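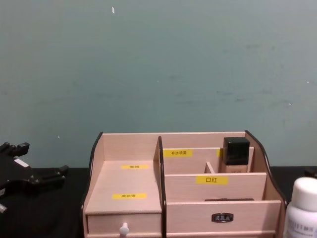

A reader wrote in response to the January 2019 entry to ask whether a wooden organizer with labeled places is worth the trouble, given that most people already know which of their bottles is which. The question deserves a proper reply, as several others have raised it in similar terms.

It is the position of this blog that labels are of use chiefly in the first weeks. The yellow labels adopted here carry Chinese text, among them 补水喷雾 (hydrating spray) and 口红 (lipstick). Each names the item that belongs in its place. Before the labels were applied, the lipstick was returned to whichever opening was nearest, and the spray was regularly left beside the sink.

The organizer was chosen over two alternatives. The Brullico tray, at 31 centimeters, offered no drawers. The Jodholm cabinet was well made but too tall for the shelf it would eventually occupy. Readers with a larger collection may still wish to consider it. 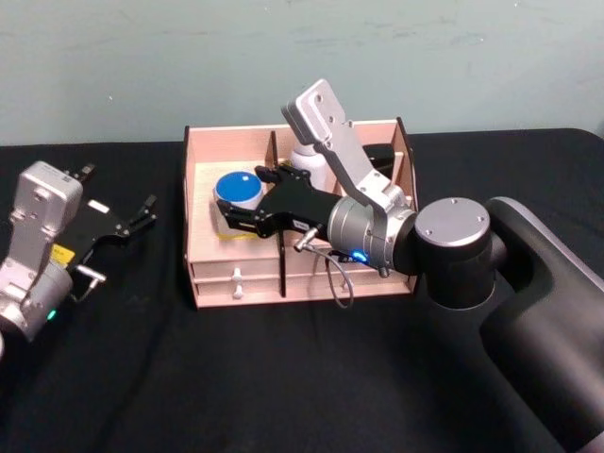
Bottles that are used daily should stand upright and within easy reach, and the drawers should be reserved for small flat articles. Cotton pads are better kept elsewhere. A pack of 100 will fill a shallow drawer completely and leave no room for anything else.

The author intends to review the arrangement in May, when the heavier winter creams are put away. Correspondence regarding the Imari dish mentioned in an earlier entry will be answered separately.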